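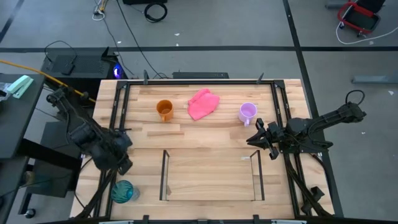 OK so a bunch of you asked what I think of the Ovwood two-arm bench kit now that I've had it since May. Long thread, get a coffee. 1/16

Quick background for new people: it's a table-sized kit, two arms, one either side, a rail frame around the edge, and the software to teach it stuff by moving the arms yourself. You bring your own computer. I paid full price, Ovwood has never sent me so much as a sticker. 2/16

Assembly first. The booklet says one afternoon. It took me and Gerardo Manalo two evenings, and Gerardo builds machine frames for a living! The rails are great, everything square, everything slides. The bolts for the arm bases come in a bag with the bolts for everything else and they are ALMOST the same length. Sort them before you start. 3/16

Love the wood top though. I know some folks wanted a plain metal plate, but the planks are nice to work on and the mugs don't make that awful scraping sound. Mine already has a couple of dings and I've decided I don't care. 4/16

Teaching it is the fun part. You grab, you move, you let go, it saves the run. My first job was picking up a mug by the handle and setting it down somewhere else. I recorded 37 runs and it was doing a decent version of it by dinner. I may have yelled. 5/16

Plastic mugs, by the way. Please start with plastic mugs. Ask me about the ceramic one (don't). 6/16

Handles matter way more than I expected. With the handle facing the near side of the table it's pretty reliable for me. Turn it toward the back and the arm sort of wanders up, thinks it over, and goes for the rim. More runs with mixed handle positions helped a lot. 7/16

Cloth is the hard one. I've got this pink cloth I use for everything and a crumpled heap of it still beats the kit maybe half the time. It'll pinch a fold and lift, sure. Getting it flat with both arms is another story. Nestor Talavera has the same kit and says his folds fine, but he starts with it half spread out, so, Nestor, come on. 8/16

See-through stuff is a mixed bag too. I have a teal cup with a ribbed side and some days it grabs it first try, other days it closes on air right next to it. Changing the lighting made a difference. Moving the lamp back made it worse again — so now there's tape on the floor where the lamp goes. 9/16

The grippers: two fingers, parallel, nothing fancy. Good grip on mug handles, a bit slippery on smooth cups. The finger pads are the one thing I'd replace right away. I put Rukden pads on mine and the drops went way down. They're a little thicker so you have to redo the closing distance in settings. 10/16

Cables. Oh boy. The arms have to bend a long way and the cabling needs slack to go with them, so you end up with loops up over the joints. Ovwood gives you five cable clips. FIVE. I bought a pack of 200 and have used a shameful number of them. 11/16

Noise is fine. My last arm (the Figueiredo one, long gone) whined like a mosquito. These just sort of hum and click. I can take a phone call next to them. 12/16

Support gets a solid B from me. I wrote in about a joint that kept losing its zero and got a real answer the next morning, with the right fix. Then I wrote in about the software update that ate my saved runs and got a link to the page I'd already read. Back up your runs, people. 13/16

Somebody asked about the Flerbridge kit instead. I've only had a short go on a friend's. Nicer app, one arm, smaller reach. If all you want is pick and place I'd look hard at it. If you want to do anything with cloth, or hold a cup with one hand while the other does something, you need two arms. 14/16

Would I buy it again? Yeah, I think so — but I'd budget for pads and clips from day one, and I'd clear way more floor than the booklet says. The arms stick out past the table when they swing and you will walk into one. 15/16

Next up I want to try getting the cloth into a mug with both arms working together. Send me your settings if you've had any luck with that, especially grip force. Replies are open! 16/16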